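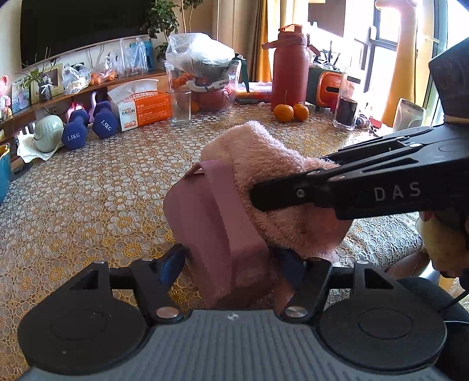 Pink towel, lace-patterned tablecloth.

About Wullow

Home
About
Prices
Find us
Contact

Wullow is a small laundry and mending shop. Washing, drying, ironing, zips, hems, buttons, the odd curtain. Been going since my aunt's day, although under another name and two doors down, where the key cutter is now.

I'm Gemechu Birhane and I run it. Meant to write this page properly when the website went up. That was a while ago. So, quickly, between loads.

How it started

Started out doing sheets for guest houses. Only that, nothing else. Then one of the guest house owners brought in her own coat with a torn lining, could we do anything, and my aunt said leave it with me. Word got round. By the next winter we had more coats than sheets and had to put up a second rail.

I took over in March, seven years ago. Kept the prices on the wall, changed the boiler, changed the name. Wullow doesn't mean anything by the way, people ask. My daughter made it up when she was small, it was what she called her pillow.

What we do

Service wash, by the bag. Drop off before 10 and it's usually ready the same evening. Duvets take longer, please don't ask for same day on a king size.

Ironing by the piece or by the basket. Shirts on hangers unless you say folded.

Towels and table linen for cafes, hairdressers, church halls. Collected and brought back. We have 19 regular accounts at the moment and could take on one or two more if you're on this side of the river. Simões, the bakery on the corner, was the first to sign up and still has the floury aprons to prove it.

Mending. Hems, zips, pockets, elbows. Moth holes if they're not too bad. We'll tell you if it isn't worth the money.

What we don't do

Leather. Suede. Wedding dresses (tried it, too much worry, the lady at Hivunance near the station is very good). Dry cleaning goes out to Sakex and comes back in about a week, so it is their ticket and their price, we just hand it over the counter.

How we wash

Low heat where we can. Whites and colours apart, always, even if you've ticked the box that says you don't mind. Unscented powder unless you ask for the other one. No softener on towels, it stops them drying you. If you've got a baby at home or somebody with bad skin, say so at the counter and we'll run yours on its own with an extra rinse, no charge for that.

Check your pockets. We do check, but we miss things. There's a jar of coins by the till and a tin for keys, earrings and so on, have a look through if you've lost something.

The people

Me, most days. My cousin on the sewing machine in the afternoons. Two part timers on the ironing, and a van driver who also does the windows when it's quiet. We're looking for somebody to do Saturday mornings, 20 pence over the going rate and your own washing done free. Ask inside, no need for a CV.

Getting to us

Bus 467 stops right outside. Parking round the back, two spaces, please dont block the bakery's gate. There's a step at the front door, ring the bell and we will come out to you.

Cash or card. Tickets kept for three months, after that uncollected things go to the charity shop, but we'll allways ring you first.

Opening hours are on the Find us page, I need to update them for the holidays.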